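Visit to the Heka tube works in Otlow

11 March 2020

In February our small purchasing group went to see the open day at Heka, a maker of bent and welded tube parts. We buy manifolds from them since many years, but most of us knew the factory only from delivery notes. The works lies outside Otlow, and we went the last part on foot.

Reception was quick. We got safety shoes, glasses and a badge, and after a coffee the first tour started. Our group had 6 visitors, so it was easy to hear the guide, even beside the saws.

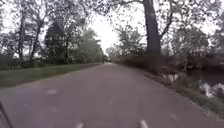 The bending hall

Heka has two bending lines. The older one makes short series, often fewer than 100 pieces, and the operator changes the tools by hand. The newer one came from Madigan and takes tube up to 66 mm. It runs nearly 400 parts in a shift when the order is simple. I asked about springback with stainless tube, which gives us trouble at home. They bend a test piece from each new batch and correct the angle before the series begins. We do this only when the supplier changes, so I wrote it down.

Welding and inspection

The welding cells were standing still for the lunch break, and I would have liked to see them working. In the inspection room every manifold is tested under water with air pressure. The results go on a paper card that travels with the box.

Practical remarks

The tour is free but you must register before. Photographs are not allowed inside the halls. The bus from Trurkow stops at the main road, and the walk from there is longer than the map suggests. Our next order will include the new collar type, and Heka has promised samples before we confirm the quantity.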